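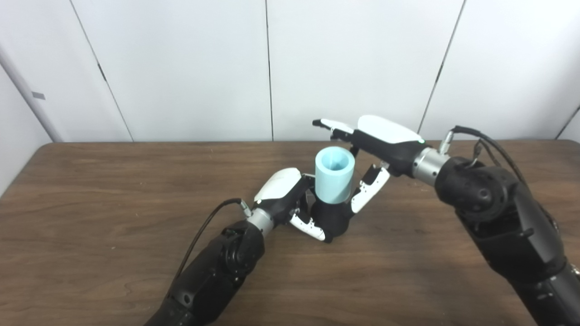 Zendwood bench cell: left hand supporting the cup from below, right hand approaching from above.

Tandano T2 Dual-Arm Manipulation Package

The T2 is a two-arm tabletop package for laboratories and pilot lines that need multi-fingered grasping on ordinary objects. It ships as a matched left and right arm, two hands, a controller and the Celow motion software. Both hands are the same design, mirrored, and either can be ordered as a spare.

Part number: 776-T2
Configuration: left and right arm, bench mount
Controller: external, rack or shelf
Software: Celow, perpetual licence for 2 workstations
Lead time: 9 weeks from deposit

Arms and wrists

The arm links are finished in matte black. Each hand joins its arm at a metallic wrist ring and can be removed without disturbing the calibration of the joints behind it. Hand cabling runs outside the arm, so a damaged lead can be replaced at the bench. Allow slack at the wrist when routing – a lead pulled tight will limit roll before the software does. 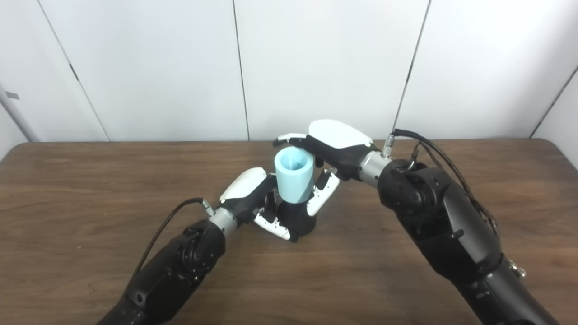

Shared hold on a light blue cup. The right hand reaches over the rim.

Two-handed grasps

Celow treats a shared object as one task with two contact sets. The operator assigns a supporting hand and a working hand, and the roles can be swapped in the task file. Thin-walled or open-topped items should be started at the lowest grip setting and brought up in single steps. The default grasp library holds 534 entries, covering cylinders, handles, flat stock and irregular parts.
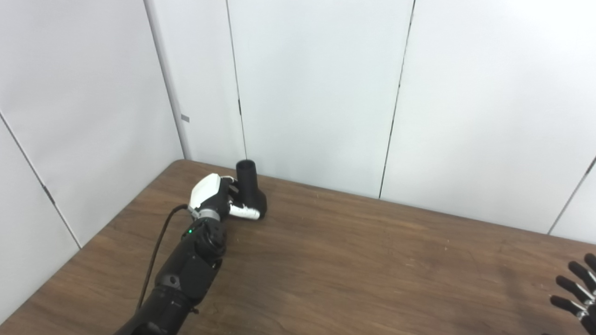

Left hand on a hollow, L-shaped black part with an open circular top.

Irregular parts

Elbows, nozzles and similar shapes are best gripped on the upright section, with the thumb opposing the fingers. Mesh files may be imported for parts outside the library. Where no mesh is available, the Thân teaching module records a grasp from manual guidance and stores it under the operator's own part name. Thân is licensed separately.
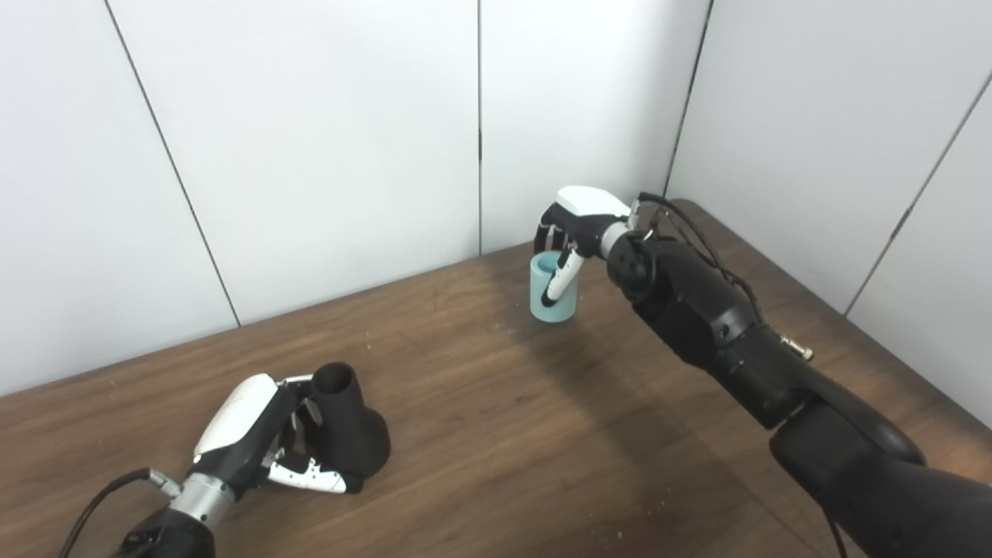
Reading time: 2 min

Independent operation

With the arms uncoupled, each hand holds its own object: cup in the right, black part in the left. Collision checking stays active between the arms in this mode and cannot be disabled from the operator screen.

The bench must be level and rigid. Mounting hardware is included; the bench is not. Colour options are not offered on the hand shells.

Page revised November 6, 2022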